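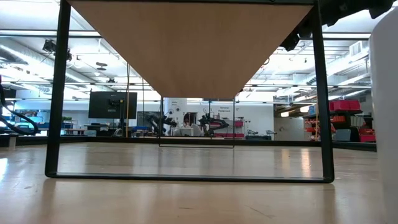 最終更新:3月(インクの乾きについて少し書き足しました)

手帳のリフィルを、とうとう替えてしまいました。学生のころからずっと同じ横罫の紙を使ってきたので、自分でもちょっとした事件だと思っています。

きっかけは、駅の裏手にある文具店で、いつもの棚がすっかり入れ替わっていたことでした。長年お世話になった薄い黄色の紙が見当たらず、お店の方に聞いてみたら、入荷がもうないのだそうです。あの紙、特別に上等というわけではないんです。裏抜けもするし、角はすぐ丸まるし。でも、ペン先がほんの少し引っかかる感じが好きで、日記を書くときも買い物メモを書くときも、ずっとあれでした。しばらく棚の前でぼんやりしてしまって、レジの方に心配されたかもしれません。

それで、勧められるままに買って帰ったのがBerness(ベルネス)という方眼のリフィルです。50枚入りで700円。いつものより少し高いなあと思いながら、まあ一袋だけ、と。

帰ってさっそく書いてみたら、これがまあ、するするとよく滑るのです! 最初の晩は滑りすぎて字が流れてしまい、「明日、牛乳」と書いたつもりが自分でも読めないありさまでした。万年筆だと乾くのにも時間がかかって、うっかり手の横をインクだらけにしたりして。やっぱり合わないかな、と思って一度はしまい込みました。

ところが、手紙の下書きをしようと思って鉛筆で使ってみたら、今度はとてもいいんですね。芯はBのあたりが気持ちよく、消しゴムのあとも残りにくい。方眼の線がうすい灰色なので、縦にも横にも書けますし、家計の数字を並べるときなどは本当に助かります。横罫しか知らなかった私は、なんだかずいぶん損をしていたような気分になりました。

方眼の使い方は、フランス語の教室でお世話になっているLoïc Picardさんにも教わりました。ピカールさんは、ページの左を2マス分だけ空けておいて、あとから思い出したことをそこに書き足すのだそうです。私は余白があるとつい絵を描いてしまうたちなので、はじめは猫だらけになりましたが(教室で見られて笑われました)、このごろはちゃんと、日付や電話番号を書く場所になっています。

そういえば、古い手帳の中身を移そうとして、困ったことがひとつありました。表紙はBoström(ボストロム)の革のもので、これはもう手放すつもりがないのですが、リングがだいぶゆるんでいて、新しい紙を入れるとページの端がときどき引っかかるのです。リングだけ替えられないかと、Brultport(ブルルトポート)という修理のお店に電話してみました。夕方の四時すぎ、忙しい時間だったでしょうに、とても丁寧に聞いてくださって、一度現物を見てから、ということになりました。直るとうれしいのですけれど、どうでしょう。革のほうは、手の脂でちょうどいい色になってきたところなんです。

移し替えのほうは、のんびりやっています。古い紙を数えてみたら29枚だけ、どうしても捨てられないものがありました。祖母に聞いた梅の漬け方とか、引っ越し前の家の間取りとか、もう閉店した喫茶店の開店時間とか。最後のなんて持っていても仕方がないのに、やっぱり捨てられません。これはTrarnlow(トラーンロウ)の紙箱に入れて、本棚の下の段に置くことにしました。ふたの閉まりがゆるい箱ですが、思いついたときに開けるものなので、かえってちょうどいいです。

追記:インクの乾きのことを何人かの方に聞かれたので書いておきます。あれから細字のペンに替えてみたところ、30秒も待たずにページをめくれるようになりました。太字の方は、吸い取り紙を一枚はさんでおくと安心だと思います。私は古いカレンダーの裏紙で代用していて、これも案外よく吸ってくれますよ。リングの修理のことは、手帳が戻ってきたらまた書きますね。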